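Jun 8, 2023

Bin notes, mostly for me and Jirayu, but Pongsak, if you're reading, yes, the thing about the labels is in here too.

Spent the morning on the big gray sheet-metal bin. I'd been putting it off because it's a pain to lift and I always catch my knuckles on the rim going in. Emptied it completely, shook the grit out over the trash can, then gave the floor a wipe with the blue rags and a bit of the citrus stuff. The floor is worn and that's that! I scrubbed one spot for ages thinking it was glue, and I'm now pretty sure it's just metal showing through. Leave it alone, future me.

Weighed everything that came out while I was at it (kitchen scale, so don't quote me). Total was 2091 g, and the tote it all went into only cost us 162 g, so the shelf can take it fine. I still think we should split the heavy metal bits from the toy bricks when we store them. The bricks get scratched up and the studs pick up gray smears that don't come off with water. Jirayu says scratched is good, more like real life. We agreed to disagree and I put the metal bits in the old Wollden box anyway.

Then put a small lot back in, just in the middle, nothing near the walls. Green building plate flat on the floor with the studs up, metal pieces next to it. I wanted them touching this time, since last week's spread-out layout was too easy to tidy and didn't tell us much about how stuff bunches up.
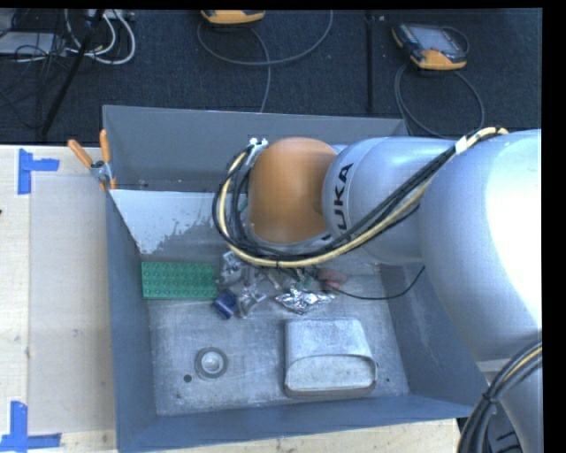 Green plate and metal piece touching, middle of the bin.

Things I noticed while fussing with it:

The sloping walls are nicer than the straight ones on the Cleveo tub. Loose stuff slides back to the middle when you bump it, so you don't spend half the day fishing in corners. The downside is that anything flat, like the plate, can ride up a slope and sit there tilted, and then you're poking at it with a ruler (ask me how I know).

The plate is a good size for this. I tried a smaller one first and kept losing it under the metal pieces. Would love two or three more the same size in other colors. Dukeo has a mixed bag listed, lot 987, and I've asked Pongsak to see if it'll fit in what's left of the parts money before August.

Labels: the ones on the storage boxes are peeling again. The Agarwal roll has 200 on it and we've used hardly any, so please just use those and stop writing on masking tape. I can't read anybody's handwriting, mine included.

Still to do: file down the burr on the Wollden box lid, find the other ruler, and try the same layout with the plate upside down. My guess is the studs make it rock a little less than you'd think, but I want to see it with the metal pieces leaning on it. Rags are in the sink, I'll rinse them after lunch.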